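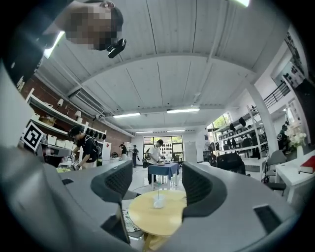 The Prekmont handheld gripper is sold as a complete kit for organizations planning manipulation work across several stations. Each kit includes one housing, two mesh fingers and a calibration sheet. In a shared workshop, where people work at separate counters and tables, buyers should budget one kit per operator and one spare for each site. Replacement fingers are ordered separately.

Unit price: $1,000
Unit price, 13 kits or more: $668
Replacement fingers, per pair: $200

Orders are handled by Gemermont. Prices are valid through June.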